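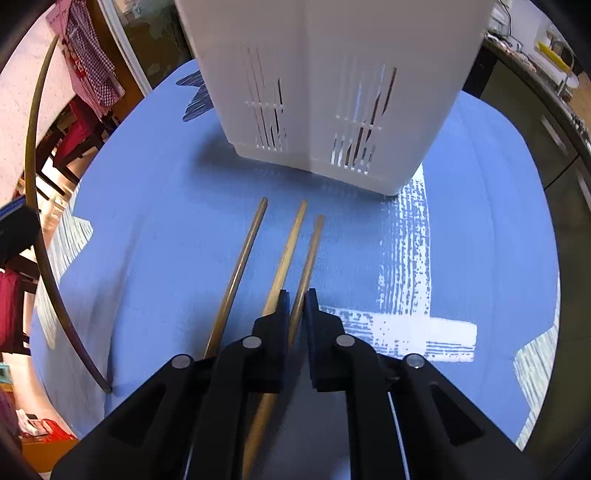 Slide 1. Gripper, sticks and white container on the blue table.

Talks > Robotics track > Speaker notes > Umut Uçar

6 comments | 17 shares

Leave slide 1 up while people sit down. Start when the door closes.

Say who I am. Umut Uçar, I look after handling trials at Corkik. The talk is about one fault in the arm we call Tonik, how it got past us, and what we changed. Vibeke Lauritsen did most of the investigation and is taking the hard questions at the end.

The task. Pick up a thin wooden stick from a table, carry it to an upright container, let go. Demonstrated by hand first with the hand-held gripper, then run on the arm. Point at the sticks on the slide. They are thin and they lie almost flat on the surface, so the fingers have to come down very close to the table. That matters later.

Slide 2. What happened.

Late morning in August. Tonik closed on a stick, lifted, and the stick turned in the pads. The controller read the finger gap, decided the grip was good and carried on. The stick was now hanging crosswise. One end caught the rim of the container and the arm kept pushing. The stick snapped and a piece went past Igor Wróbel's face. He was standing at the side of the table with no glasses on. He was not hurt.

Pause here. Do not make it funnier than it was.

Slide 3. What we thought first.

Our first guess was worn pads. Igor changed both and we ran 100 picks with no trouble. We closed the report that afternoon. This was a mistake and I should say so plainly. The new pads hid the problem for a while, and we had no log that would have told us otherwise.

Slide 4. What it was.

Two faults, one on top of the other.

First, the grip check. It only looked at how far the fingers had closed. A stick held straight and a stick turned sideways give nearly the same gap, so the check passed both.

Second, the force limit. The arm had a limit on contact force, but it was switched off for the last part of the move. Sinan Aksoy found the line in the settings. It had been turned off months earlier for a different job, where the arm had to press a lid down, and it was copied over with the rest of the file. Nothing on the operator screen showed it was off.

If someone asks who copied the file: several of us had used it by then, me included. Move on.

Slide 5. How we found it.

Vibeke put the old pads back on and ran the task behind a clear screen. The stick turned on 3 of the first 17 picks. Each time the check said the grip was good. Play the clip twice, the second time at half speed. If the clip does not load, skip it and go to the log printout on slide 6.

Slide 7. What changed.

The force limit now stays on for the whole move. If a job needs it off, the screen goes amber and two people sign.

After lifting, the arm stops and checks the angle of the stick before it goes near the container.

A settings file belongs to one job. You can read an old one but you can't copy it whole.

Glasses on inside the line, for visitors too.

We then ran 500 picks with worn pads. Sticks still turned. The arm stopped and put them down each time, and no stick reached the rim crosswise.

Slide 8. Still open.

The angle check is slow and Ayten Akbulut is working on it. We also don't know how it does with sticks that are bent. Ask if anyone in the room has tried this with thin parts, we would like to compare notes - especially on pad material.

Questions. Vibeke to the front. Hand microphone is on the left side of the stage.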